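Home Courses Handouts Timetable Contact

Clorkia Evening Courses
Household Order for the Moderately Willing
Handout 7: Strays

Tutor: Mitiku Lencho
Shares 11 Comments 7

Last time we did drawers, and I have read the homework. Several of you emptied a drawer, admired the bottom of it and put everything back. I'm counting that as a pass.

1. What a stray is

A stray is an object that has come to rest somewhere it doesn't live. It is usually small, usually useful, and has often been there long enough to look settled. Please keep it separate in your mind from two other classes we have already met:

Clutter: things you don't want, in a place you do want.
Stock: things you want, in greater numbers than you can defend. (See Handout 4, and the matter of the jam jars.)

Strays are harder than either. You want them, you have a sensible number of them, and they have a proper place. They just aren't in it. Throwing them away would be wrong and buying a box for them would be worse. I say this knowing that the Todeck catalogue is passed round in the tea break.

2. How strays gather

A flat surface at waist height collects them. So does a chair, given a week. The first arrival is the one that matters. A bare table makes you feel watched; a table with one thing on it is open for business. After that each new item is excused by the one before, and by July you are eating on your lap.

Notice that strays seldom come from the same room. If everything on the table belonged in the kitchen, you would carry it to the kitchen. A mixed group needs separate trips, and so it stays where it is. In class I shall call this the three-rooms problem, and you may write it down if you like that sort of thing.

3. Worked case
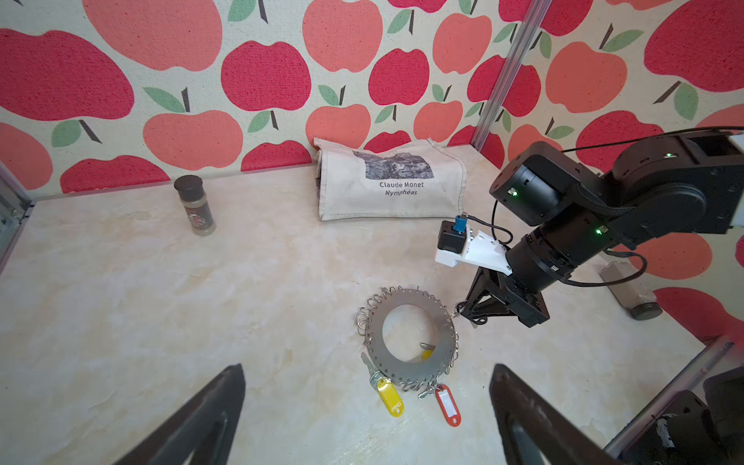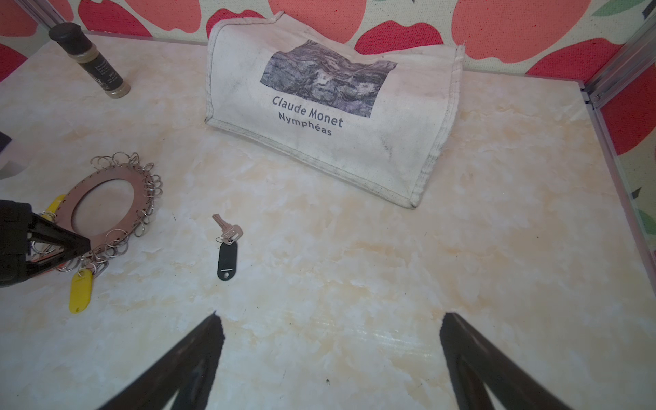

Fig. 7a and 7b. Marbled tabletop against a red and coral print: spice jar with a dark label, folded Monet bag, flat ring with holes along its rim.

Take the jar first. Spice belongs with spice. It goes back to the rack or the cupboard, and the only decision is whether you stop to read the label on the way. Don't. Reading labels is how a two-minute job becomes an afternoon, and we'll do dates in Handout 9.

The bag is the difficult one. "Nymphéas" is printed under the picture, and a bag with a French word on it gets treated as something more than a bag. It is for carrying shopping. It lives on the hook by the door with the others, or in the wash if it has seen better days -- look along the folds, where the grey collects. Also look inside before hanging it up. Folded bags are where receipts go to be forgotten, and I once found a return train ticket to Hull in mine, unused on the return half.

Next, the ring. A good many of last term's group wanted to put it "somewhere safe", a phrase I have asked people not to use in my hearing. In 7b the holes have split rings threaded through them and there are yellow key tags among them, so we can call it a key ring holder and send it to wherever keys are kept. In 7a we have a metal ring with a row of small holes, and split rings, keys and tags hang from it too. Put a piece of that kind in the query dish (section 5) and ask the household at supper.

4. The order of work

Pick up what you can name and house at once. In our case that is the jar.
Next, whatever hangs.
Then keys and anything with keys in mind.
Queries last.
Wipe the table. A marbled pattern will hide a tea ring very well, so wipe it whether or not it looks as if it needs it.

Do not sort into piles. Piles are strays with colleagues.

5. The query dish

One dish, no lid, small enough to be annoying. Anything unidentified goes in it and comes out within the month. At Tekleab Hall, where I was asked to help with the store cupboard, the query dish had become a query crate and then a query shelf, and the full list ran to 1,016 items -- 800 of them were curtain hooks. They had a very nice labelling system.

6. For next time

Choose one flat surface at home. Write down what is on it and, beside each item, the room it belongs in. If you write "here" against anything, be prepared to argue the point.

Carry out the order of work above, then leave the surface alone for a day and note what lands on it first. Names of family members may be given but will not be acted upon.

Reading: the photocopied chapter on shelves, as far as the staple. Trorix members can collect a copy from the desk; everyone else please share. Bring a pencil. The room has pens, but I've seen where they are kept.

Related handouts
Handout 4: Stock, or How Many Jam Jars
Handout 6: Drawers
Handout 8: The Chair in the Bedroom
Handout 9: Dates on Things

Back to top Print Next handout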